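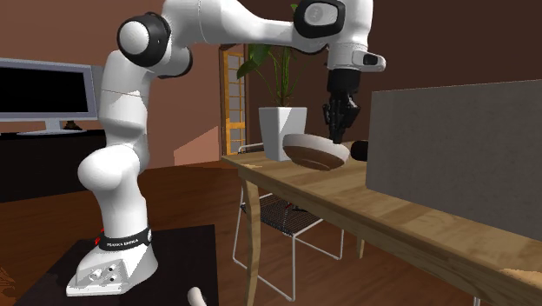
Ticket: Water softener salt use, Olbridge unit
Status: reopened by customer

Submitted
The softener is going through salt far faster than the Olbridge manual says it should. Support told me to "monitor it." I have monitored it. The tank was full at the start of December and I could see the bottom before the month was out. Hardness setting has not been touched. Water pressure is fine.

Reply from Stinby Home Support
Thank you for reaching out. High salt use is usually caused by increased household demand. Please read the meter and run a manual regeneration.

Customer update
Household demand has not increased. Same people, same showers. Meter says 3,279 gallons since the last reset, and I'm told anything over 3,000 is "elevated." Elevated compared to what? I ran the regeneration anyway. It took its time and changed nothing that I can measure.
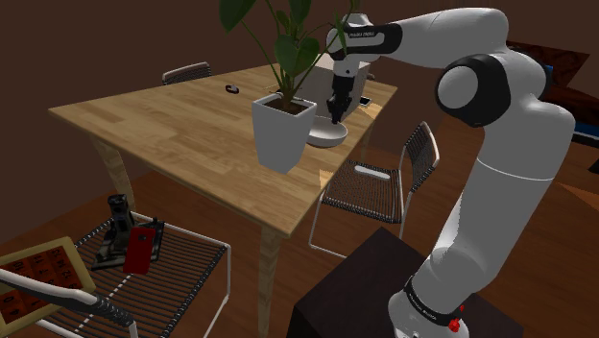 Step 3: Brine line and float

Pulled the float as instructed. It moves freely. The brine well had more water in it than the line marked on the wall, and it was still that high 48 hours later. I have my doubts that this is "within normal variation." Killholm sells a replacement valve for this model, which suggests somebody knows the original one leaks.
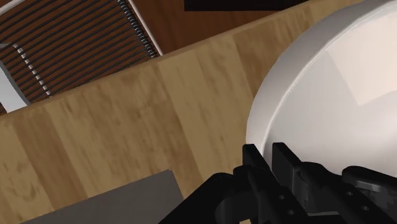 The hardness strips you mailed are a separate complaint. The color chart goes from tan to medium brown in steps I can barely tell apart, and my tabletop has boards in honey, tan and medium brown that are easier to sort than your chart. I got a different answer at the kitchen tap each time. Please send a drop kit, or a technician with one, and tell me whether the valve is covered before I buy it myself.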